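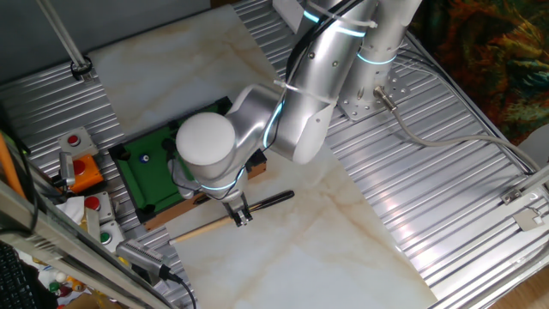

Arm over the cue, mini pool table off to the left.

ernwood_bench
Dec 7, 2025
Hi all, long post, sorry! I'm planning next year's money for our pool cue bench and could use a sanity check. Fostard quoted 1,647 for a second gripper with spare fingers, and Polley wants 695 for something that looks much the same to me - two fingers, parallel, black. I'd also like a proper cable sleeve, as zip ties are all we have on the forearm.

tallgrass
Go with Polley and keep the difference for spares, you'll be so glad of it come June. We've run 3 of theirs and I've grown quite fond of them.

Zwane_fan
I'd have to disagree, friend. A cue is long and round, and it'll twist on you if the fingers flex. Ask Fostard for the price without the spares before you decide.

ernwood_bench
Good thought, I'll write to them tonight. And the sleeve?

tallgrass
239 for the kit we bought. Measure with the arm stretched all the way out - I didn't, and had to order again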